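Club notes, week five: grasping the rim

16 Jun 2023

The goal for this term has not changed. The arm has to pick up a household object by its edge, move it to a marked spot and set it down without dropping it.

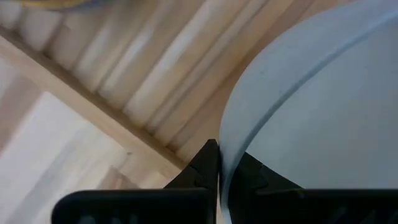
We moved on to rims after finishing the block tasks in the spring. A block forgives a lot. If you are off to one side, the fingers close anyway and the block slides to the middle. A curved wall does not work that way. One finger has to go inside and one outside, and if the approach angle is wrong, both end up on the same side and the arm pushes the object across the bench.

Usman Virk wrote the first version of the approach routine. It takes a rim point and a direction from the wrist camera, backs off, lines up and comes in straight. It worked well on paper. On the bench it had two problems.

The first was the wrist offset. We had measured the distance from the camera to the fingertips with a ruler and typed it into the config file, and then Sigrun remounted the camera and we kept the old number. Every approach after that landed to the left. We lost most of an evening to this before Estíbaliz thought to print the config at startup. It now prints every time.

The second was closing speed. At our default setting of 300 the outside finger arrives first and tips the object before the inside finger makes contact. We stepped it down and settled on 86. These are raw controller units and mean nothing outside our setup, but I am writing them here so that I can find them again in September.

With both fixes in, we ran 53 attempts over two meetings. I have the log but have not sorted the failures yet. From memory, the late ones were mostly slips during the lift – the grasp looked fine and then the object rotated between the fingers. Carmela thinks we are gripping too close to the lip and should go deeper. Marcelino wants rubber pads on the fingertips. I would like to try depth first, as it is a one-line change and pads would mean measuring the offset again.

The code is in the Plulska repository under the branch named conon. The branch is messy. Please do not merge it until the test for the backoff distance passes on a machine other than Usman's.

Still open for next time:

Sort the log by failure type.
Try the deeper grasp at the same closing speed.
Replace the tape on the bench, which is peeling at the corner nearest the power supply.
Find out who has the spare wrist cable.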